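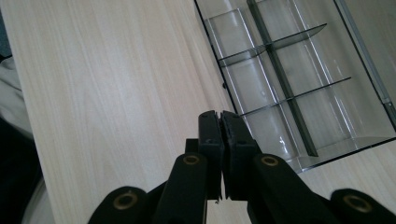
Fig. 5. Gripper fingers over the tabletop, organizer at the rear.

5. Setting up trend and momentum alerts

This section covers alerts on a Villeteo price chart. Alerts on account balance and margin are set elsewhere (see section 7).

5.1 Before you start

Open the chart and wait until the status line reads Synced. An alert created on an unsynced chart is saved but stays inactive. Check that the exchange time zone under Chart > Session matches the market you are following. Changing it later clears the trigger history.

5.2 Adding a trend line alert

1. Select Draw > Trend line.
2. Click the first low or high, then the second. Both points must fall on completed bars.
3. Right-click the line and choose Add alert.
4. Set Condition to Touch, Cross or Close beyond.
5. Set Extend to Right if the line should remain active past the second point.
6. Click Save. A bell symbol is shown at the right end of the line.

Note: Touch uses the last traded price. Close beyond is checked once, at the end of each bar, and does not react to price moves inside the bar.

Note: On a logarithmic scale the line is recalculated. Set the scale first and draw afterward.

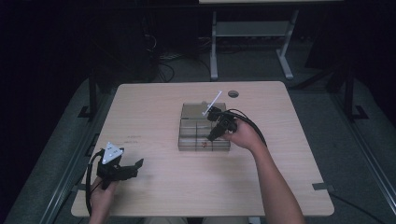

Fig. 6. Clear divided tray, hand-held grippers in use.

5.3 Adding an overbought or oversold alert

1. Select Indicators > Relative strength.
2. Leave Length at 14 or enter another value.
3. Enter the upper and lower levels.
4. Under Bar size, choose the interval the alert should use. The default is 60 minutes, even when the chart itself shows daily or weekly bars.
5. Choose Once or Every bar.
6. Click Save.

The indicator loads up to 2,000 bars of history. Newly listed securities may have fewer, and the first values plotted for them should be ignored.

Caution: An overbought reading can persist for many bars in a strong trend. Do not link this alert directly to an order without a price condition.

5.4 Limits

Each chart holds 16 active alerts. When the limit is reached, Save is grayed out. Expired alerts do not count toward the limit but remain in the list until deleted.

If a stock splits, trend line alerts are paused and marked Review. Redraw the line on the adjusted prices, then select Resume.

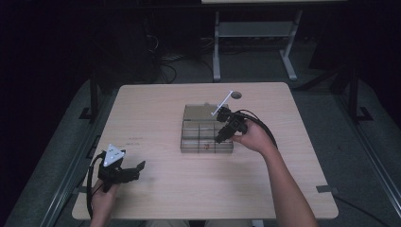

Myung-ja Won: Step 4 in 5.3 should be moved up. I had a weekly chart open, left the bar size alone, and got overbought alerts all morning from the 60-minute bars. Also, copying a chart to a new layout puts the bar size back to the default, even if you changed it in the original. Please add that to the notes.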